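I'm looking for people who've moved up, down or sideways in life and wouldn't mind telling me how it went.

I'm writing a long piece on getting on in the world - who manages it, who gets stuck, and what people think "doing well" even means these days. It's for Hanrahan, a small quarterly with 2,054 subscribers and very patient editors.

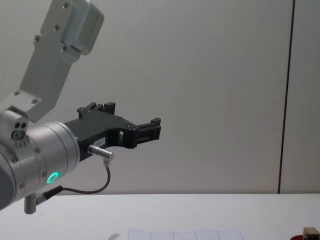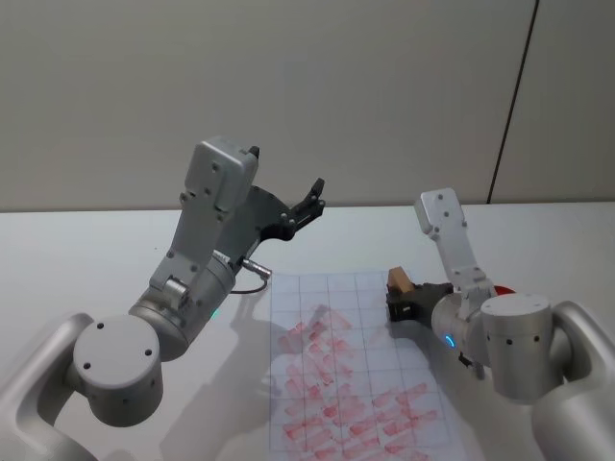

*Page last changed: October*

## Who I'd love to hear from

Anyone who grew up in Brotitz or Nastholm, whether you stayed put or left the minute you could. I grew up in Nastholm myself, over the chemist's, and my parents were quite sure that if I passed my exams the rest would sort itself out. Some of it did!

You don't need a dramatic story. I've already got a few of those (one man went from washing pots to owning the restaurant, then back to washing pots, and swears he prefers it). I'm short of people who:

- earn more than their parents did but can't afford a house like theirs
- trained for one job and ended up in quite another
- moved here from abroad and had to start again
- are over 60 and feel they had it easier, or harder, than their grandchildren

## What you'd be doing

First there's a short form, then a chat with me that lasts an hour or so, by phone or over a cup of tea. I'll ask about school, work, money and what you hoped for at 18. Skip any question you like. I'll change your name if you want me to, and you'll see your own quotes before they're printed.

The Grustora fund is paying for the project, so I can offer 200 crowns for the chat, plus bus or train fares. If you'd like to keep a work and spending diary for a month as well, that's another 290. It's a bit of a slog - I tried it and gave up twice - but the diaries are my favourite thing to read.

I'm not after any particular politics. Think the whole idea of working your way up is rubbish? Lovely, come and say so. Think young people should stop moaning? Come and say that too.

## How to join in

Pick up a form at the library desk in either town, or write to me care of Hanrahan with a few lines about yourself and the best time to ring. I'm usually free after 4pm. I'll answer everyone, though it may take me a week or two.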